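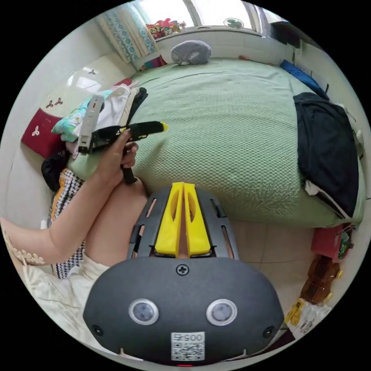

Gripper 005, two yellow fingers up, in use next to a bed. The screw near the top is the one Holovko keeps going on about.

The screw, the fingers, and a rag in a bag: keeping a hand-held gripper going at Altby

Petro Pavliuk has a coffee in one hand and a finger in the other. A yellow one, plastic, slotted, came off a gripper this morning. He puts it on the bench between us and turns it so the light goes along the tip.

"See the shine? That's worn. It should be dull there. When it's shiny it slides off cloth and the person squeezes harder and then you get the next problem."

The next problem is sitting in a tray behind him. Six bodies, dark gray, open. It's a quarter to eight and he's been in since six.

Pavliuk looks after the hand-held grippers for Altby, from a room over a print shop in Stasiv. The units go out to people's homes, get used on laundry and beds and kitchen stuff, come back, get opened, go out again. Lukian Holovko does the software side and the calibration, and he comes in halfway through our talk with his coat still on. Between them they have 104 units in the field and a shelf of spares that is never as full as either would like.

I wanted to know what happens to one unit between coming in the door and going out. Just the one. Pavliuk picked 005, an old number, because he says he knows it by the feel of the handle.

Start with the label

"First thing I do is nothing," he says. "I look at it. Plug it in, see the red light, don't touch."

The light is down at the bottom of the body, tiny, under the white label with the code on it. He wants to see it steady for a full minute. If it drops out when he tips the unit, he's got a connector to reseat and everything else waits.

Then he scans the label. The log comes up. On 005 the log goes back 171 entries, most of them two or three words. "Fingers." "Fingers, left." "Lens clean." One just says "jam" with a question mark, from June.

"Jam like what you eat," he says. "It was in the slot. I still don't know what flavor."

He hates a label that won't scan. They scuff, and people wipe them with kitchen spray and the ink goes soft. He prints replacements in batches and checks the number against the log twice before he sticks one on. They once had two units out there both calling themselves 031, and it took Holovko most of a week to pull their records apart.

"Four days," Holovko says later, when I bring it up. "Don't let him say a week."

Fingers

The fingers are the part that gets changed. They stand up side by side with a small gap between, and the gap is where Pavliuk spends his time.

He has a strip of brass shim he slides down between them. Should drag a little, all the way down, the same drag at the top as at the base. If it's loose at the top the tips are splayed and the thing won't pick up a thin hem. If it's tight at the top they're toed in, and they'll pinch up fine but let go late.

"People think a gripper fails when it can't grab. Mostly mine fail at letting go. You open your hand and the sock comes with you."

He swaps fingers in pairs, always. Even if one looks good. A new one next to an old one wears crooked and he's back at it in a month. The count he works to is 1000 closes, then he looks, and he changes them if the shine's there. Some go 2896 closes, that's the longest he has in the book, on a unit that did nothing but fold towels. Others are done well before the first check. Zippers do it. Jeans rivets.

Why yellow?

"The color? So you can find them on the floor. Also Lukian's stuff likes it."

Lukian's stuff does like it, it seems. More on that in a bit.

The old fingers go in a coffee can. I asked if they get recycled and he said the can gets recycled.

The screw

On the face of the body, near the top, there's one black cross-head screw. One. Pavliuk can talk about this screw for a long time and did, and I have cut most of it.

Short version. It goes into plastic. It doesn't need much, and everybody gives it too much. Home users aren't supposed to open the unit at all, but a screw that's looking right at you is an invitation, and a kitchen drawer has a screwdriver in it.

His method: fit the driver, turn it backward till you feel the thread drop, a little click, then forward. Two fingers on the handle, not the whole fist. Stop when it stops. He doesnt use thread lock on it anymore. Used to, and it crept down and got into the plastic and the boss around the screw went chalky and cracked. Took him a dozen bodies to make the connection.

"Now I put a dot of paint across the head. If the line's broken, somebody's been in there. I don't call them up and yell. I just know what to check."

And what does he check?

"Whether they put back the spring."

He has a drawer of springs. He has been mailed springs, in envelopes, with notes. One note said "found this after, it works fine without". It didn't work fine without.

Lenses

Two of them, round, silver rims, one each side of the body. Pavliuk cleans these last. Anything you do to the fingers sheds dust and it lands right there.

Blower first. Then a dry cloth, then a damp one if he must, never anything out of a spray bottle. He goes around the rim with a cut-down wooden stick because lint packs in against the silver. Homes are full of lint. Beds are the worst, he says, any job on a bed, a textured spread or anything with a fringe, the unit comes back wearing a sweater.

This is where Holovko takes his coat off.

"He cleans them, I don't trust him, I check," Holovko says. "That's the whole department."

The check takes him nine minutes if it goes well. The unit sits in a wooden cradle, he shows it a printed board at three distances, then he closes and opens the fingers slowly and watches where the tips land. The tips are bright and the body's dark, so they're easy to find. Mostly. He has trouble with daylight.

"A big window behind, strong sun, everything in the front goes dull. You can live with it. But if there's a fingerprint on the lens as well then you get a sort of fog, and I can't tell is it the window or is it the print. So I'm strict about the print."

He fails maybe one in eight. They go back over the bench to Pavliuk, who takes it personally. There's a tally in pencil on the door frame. I wasn't told who was winning.

What about the people holding them?

Pavliuk gives this some thought. He doesn't meet many of them. He knows them from the handles, he says, who's left-handed, who eats while working.

What he'd like is for them to do three things and he's given up on a fourth. Wipe the fingers dry before it goes back in the bag. Put the rag in the bag with it, the rag he sends, so it's the right rag. Don't stand it on its tips.

The fourth was a form. They had a paper form, one side, tick boxes, from when Altby was using a case supplier over in Clusotberg who printed it into the lid. It came back blank or it came back with a grocery list on it. So now there's a field in Flodlow, the booking tool they run everything through, and you can type whatever you want into it or leave it.

"Better," says Holovko.

"It's the same," says Pavliuk. "But I can search it."

I ask what he searches for most. "Dropped." Second? "Weird noise."

The weird noise, for the record, is nearly always grit in the elongated slots at the sides of the fingers. Sand, crumbs, cat litter a couple of times. He turns the unit over and taps it with the back of a spoon. He has tried brushes. The spoon is better. It's a soup spoon, he was firm about that, a teaspoon's too light.

How long for one?

For 005, this morning, with me in the way asking things: forty minutes. Light check, scan, fingers off, shim, fingers on, shim again, screw, paint dot, spoon, lenses. Then Holovko's nine, which were eleven. It passed. Pavliuk typed "fingers, pair" in the log, that was entry 172, and put a clean rag in the bag.

On his own he says he does it in twenty-five. The bad ones he can't put a time on. There's a unit on the top shelf that has been there since before Holovko joined, it closes by itself when it's cold in the room, and every so often one of them takes it down and has another go.

What would he change if he could have one thing changed on the body itself? I was expecting the screw.

"The label," he says. "Put it up higher. It's at the bottom where your palm sweat runs and where you set it down. Every time you set it down you're sanding my number off."

Has he asked?

"I've asked. They said it's in the next version." He's already got the next one open by now, driver in, turning it backward, listening. "What time is it? The courier's at ten. Lukian, is the courier at ten?"

Holovko says half past nine. Pavliuk says a word, and that was pretty much the end of the interveiw.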